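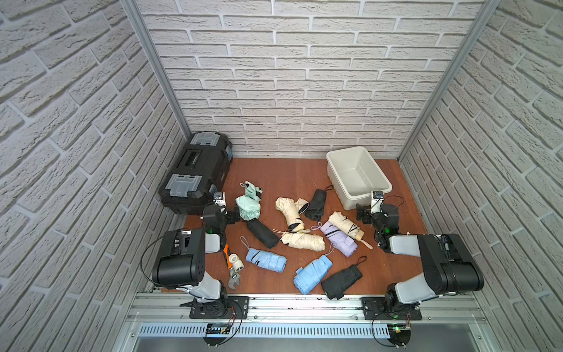
Vol. 8, No. 2 — Page 1 of 1

FOR IMMEDIATE RELEASE
Apr 24, 2021

Tivbridge Robot Can Now Put Away Your Umbrella, If You Have a Minute

DRAMGATE — Tivbridge, maker of two-armed robots for shops and stockrooms, today released the results of its January tidying trials. The company is pleased to report that a machine can pick up a folded umbrella. It is somewhat less pleased to report how long that takes.

The trials were run on Zidden, the company's tabletop system, which pairs two arms on a shared rail with a camera at each wrist. The job was one any store clerk does before lunch without thinking: clear a floor of compact umbrellas in mint green, lavender, cream, light blue and black, and put them in a plain white bin. A wrench was left among them, as wrenches are.

Zidden made 115 attempts at a full cleanup and finished 50 of them with no human help. In 35 more it needed one nudge from an operator. In the rest it needed several, or a chair was pulled up and the operator did it.

Most of the trouble came from wrist straps. A folded umbrella is a fairly sensible object until its loop catches on the umbrella next door, at which point the robot is holding two umbrellas and believes it is holding one. Loose covers were the other sore spot. Black umbrellas gave the grippers no special difficulty, although the software twice took one for a shadow and left it where it was.

The average successful cleanup took 23 minutes. Tivbridge is aware that this is not fast.

"We have been asked if this thing is ready for the home," the company said in a statement. "It is ready for a home where it has stopped raining and you aren't going anywhere."

Gunn, a chain of luggage and rainwear stores, will try Zidden overnight in its Dramgate stockroom, where the hours are long and the umbrellas are in no hurry. Store staff will keep their jobs and, for now, their lead.

Tivbridge plans to take up folding next. It has not set a date.

Media contact: Tivbridge Press Office, Dramgate

###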